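Notes from the Willarville open day

Posted 10/3/21

Back from the open day at the Horeck film archive in Willarville. Typing this up fast before I lose the scraps of paper. Not in any order really, sorry.

Got there late. The turn off the county road isn't signed and I went past it twice. Parking on the grass. Coffee in the old chapel, decent coffee, and a table of photocopied finding aids you could take home. I took three. Should of taken the one on the radio scripts too.

For those who don't know the place. Horeck is the collection that grew out of the old church film library, the one that used to mail 16mm prints to congregations all over the plains. Mission films, relief films, harvest festivals, a lot of choirs. When the lending stopped the prints just stayed where they were, in a basement, then in a better basement, and now in a brick building behind the college heating plant. One full-time archivist and a part-timer. Open day once a year, skipped last year.

Tour groups were capped at 13, so there was a wait. Mine went down to the vault first. Cold. Bring a sweater, they did say so on the flyer and I didn't read the flyer. Compact shelving, cans lying flat, the newer ones plastic and the older ones metal with the paper labels half gone. Smell of vinegar in one corner, not strong. Those cans are kept apart now and the worst are in freezer bags waiting on money.

The big news is the Peder reels. 98 of them, shot by a relief worker in the fifties and sixties, given by the family in February. Mostly silent, mostly color. Road building, a clinic, a boat being unloaded, long stretches of people's kitchens. No shot lists. There is a pocket diary that lines up with some of it, and the part-timer has been going reel by reel with the diary open next to her. She showed us a page. Tiny handwriting, film stock noted in the margin, then what he had for supper.

We saw maybe ten minutes projected, from a scan. I was expecting home movie stuff. It's better than that. He holds his shots. There's one of a woman folding sheets on a porch where nothing else goes on and the whole room went quiet for it. Would like to see the full reel, they said ask again when the scanning is further along.

Then upstairs for the workroom. Two benches, rewinds, a flatbed editor that still runs, a light table. This was the part I came for. You could try a splice on scrap leader (mine was crooked) and they had handling tips written up on a board. Cotton gloves are out, by the way, at least here. Clean dry hands and hold by the edges. I've worn gloves for years at our place so that's one to take back.
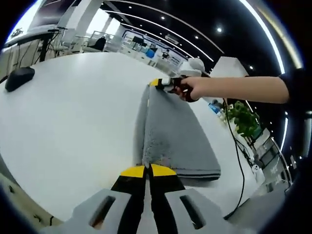
Questions on storage took up most of the next half hour, since half the group turned out to be from small church libraries like ours. What to do with no vault and no budget. Answers, as best I got them down: inside wall, not an outside one. Off the floor. Never the attic. Take out the old rubber bands and paper clips and any newspaper clippings stuffed in the can. Somebody asked about lining shelves with old bath towels, the plush gray sort, charcoal and fuzzy and folded lengthwise with a crease down the middle, and the answer was please don't, lint. Lint gets in the cans and then it's on the print. Plain bare metal shelf is fine. If a can smells sharp, move it away from the others that same day and write the date on it. I have at least two like that at home, so.

Also asked about throwing out duplicates. Long answer. Short version, check both prints all the way through before you let either one go, because the "duplicate" is often a different cut. They had a case where a Canadian print ran longer than the US one and had a whole extra interview nobody remembered shooting.

Lunch was soup and rolls. 200 people through the door over the day, they told us at the end, a good deal more than the last one. The line for pie was too long and I gave up.

Afternoon session was on oral history. The Bai project, named for the street where the old production office was. They're recording the people who worked on the films and the radio programs. Camera, sound, typists, the fellow who drove the projector van. 40 interviews finished, more lined up. They played clips. A former sound man on recording a choir in a barn, and having to stop every time the wind shifted. A typist who retyped the same narration script four times in one day and can still recite the opening. Good stuff. The transcripts are being checked now and will go up on the archive site when the releases are signed. No date given, I did ask.

One complaint, the speaker in that room was set too low and the back rows missed a lot. People kept calling out. They turned it up for the last clip.

They want help identifying faces. There were binders of stills laid out along the hallway with pencils and sticky notes. I knew one person for sure and one I'd bet on, both from a 1970s planning meeting. If you were around the film office in those years, or your folks were, please go and look. You can make an appointment, doesn't have to be open day. Call ahead, the phone is only answered in the mornings.

Practical stuff. No elevator to the vault, stairs are steep. Restrooms in the chapel building only. They don't lend prints any more but will do a viewing copy on request, small fee, slow. Donations of equipment are welcome if it runs, and they're short on 16mm take-up reels and split reels. I'm sending a box. If anybody at our end has spares, get them to me before the end of the month and I'll put them in with mine.

Will type up the handling board separately when I can read my own writting.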